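Clearing the back bedroom, Cillbridge

Gallery posted by Najwa Haddadin, Jul 17, 2011

We had the back bedroom to empty before the decorators came, and most of the winter clothes were still in there from April. Everything went onto the bed first and was folded before it was bagged.

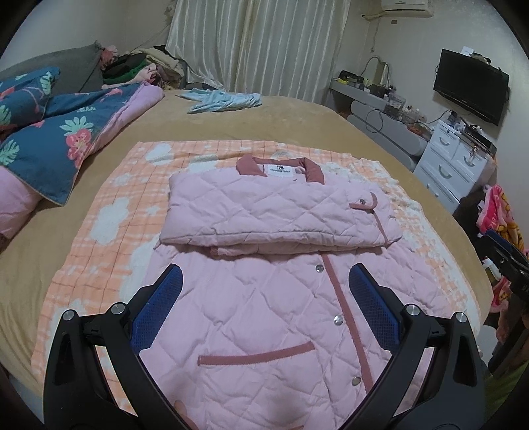 Quilted things take up more room than anything else, so they got a bag to themselves. I do up the snaps on jackets when they go away for a long time, otherwise the fronts twist. Collars are left standing. They flatten soon enough with other clothes on top.

The bags

We used 7 in the end: 5 for clothes and 2 for bedding. Each has a paper label tied to the handle, with the contents and the month written in pencil. Dalal Haddad lent us the large ones and would like them back by the autumn.

What went where

Coats and padded clothes are on the top shelf of the landing cupboard. Jumpers are below. The spare blankets are in the chest under the window, and the key is on the hook by the boiler.

Anything outgrown is going to Fadi Shboul's sister in Prerkby. Khalil Nimri has the car on Saturday and can take two bags, possibly three if the seats are down.

Still to do: curtains, the shoe boxes, and the drawer that sticks.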